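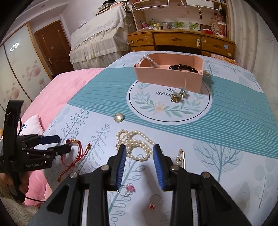
Jarrah Cartwright's standing objection is that a robot learns nothing from a neat demonstration, and that anyone who wants a machine to put jewelry away should first spend an evening putting jewelry away with two fingers per hand. Most new staff at Flellbridge are given that remark before they are given a desk. They are then given a pair of grippers.

About Flellbridge

Flellbridge records manipulation tasks performed by people and prepares the recordings for training robot control policies. We work with hand-held grippers and with remotely operated arms. Our customers are robot manufacturers, research laboratories and a smaller number of companies that want one task automated and have no robotics staff of their own.

We have 21 employees. Eight of them demonstrate tasks full time. The rest write task plans, check recordings, maintain hardware and build the software that connects those jobs.

What we record

Our main line of work is household handling: sorting, putting away, folding, setting out, clearing up. The current task catalog has 189 entries. Each entry states a start condition, an end condition, the objects involved and the ways in which the task may be varied. It does not state how the hands should move. Operators work that out, and two operators will often work it out differently. We keep both.

Small personal items make up the hardest group in the catalog. Rings, earrings, necklaces and hairpins have little in common apart from their size. A ring gives the fingers very little to close on. A bead bracelet changes shape as it is lifted. A long necklace has to be gathered before it can be moved, or it drags whatever is lying next to it. Tasks in this group are done on beds and other soft surfaces as well as on tables, where the support under the object behaves differently.

We prefer rooms that people live in. Patterned bedding, shiny cupboard doors and crowded shelves are all conditions that a household robot will have to handle, and a bare bench prepares it for none of them.

Two ways of showing a task

By hand. The operator holds one gripper in each hand and does the task directly. The operator feels contact through the handle, sees the object at its true distance and can correct a poor grasp within a fraction of a second. Setup is short and the equipment fits in a carrying case. The weakness of the method is reach. A person can lean, twist and step in ways that a fixed arm cannot follow. Every hand-held recording is therefore passed through Kester, our motion checker, which tests the path against the joint limits of the customer's robot. Sections that fail are marked, and the customer decides whether to drop them or use them for vision training only.

By remote control. The operator sits at a Pruvik station and drives a pair of arms. Pruvik is our own design and is now in its sixth revision. Everything recorded this way is within the robot's reach by definition, and the commands can be stored alongside the measured motion. The work is slower and more tiring. Depth judgment is the usual complaint, followed by the lack of feeling in the fingers. We limit remote sessions accordingly and rotate operators between the two methods.

Many projects use both. A typical plan starts with a large set of hand-held recordings covering variety in objects and rooms, then adds a smaller remote set on the target robot.

How we check recordings

Each recording is reviewed by a person who did not make it. The reviewer confirms the start and end conditions, marks the contact events and writes a one-line note on anything unusual. A dropped object does not disqualify a recording if the operator recovers and finishes. Recoveries are tagged separately, and several customers request them in preference to clean runs.

A recording is rejected for any of the following:
Loss of tracking on either gripper
A bare hand touching a task object after the start mark
An end condition that cannot be confirmed from the recorded views
Missing calibration at the start of the session

Finger wear is logged per pair. Worn pads change the grip, and a policy trained across the change will show it.

How the company started

Flellbridge grew out of a repair workshop for laboratory arms. Customers kept sending back machines in good mechanical order with the complaint that they could not be taught anything. We began making demonstrations for them as a side service, at first by pushing the arm through the motion joint by joint. That method is still available for single-arm work with heavy parts. For anything involving two hands it was replaced by the methods above.

The workshop still exists and occupies the ground floor. The recording group has the floor above it.

Tapsell

Tapsell is our training course for operators. It lasts 6 days and is open to customers' staff. The first two days cover hand-held work, the next two cover remote control, and the last two are spent reviewing other people's recordings. Participants who find the reviewing dull are in the majority. It stays in the course. The next intake is in September.

Working with us

Send a description of the task, the robot it is intended for and the gripper fitted to it. Drawings of the fingers are useful if you have them. We reply with a draft task plan and a list of questions, and we do not quote a price until the end condition has been agreed in writing.

Page last revised 21 Jul 2025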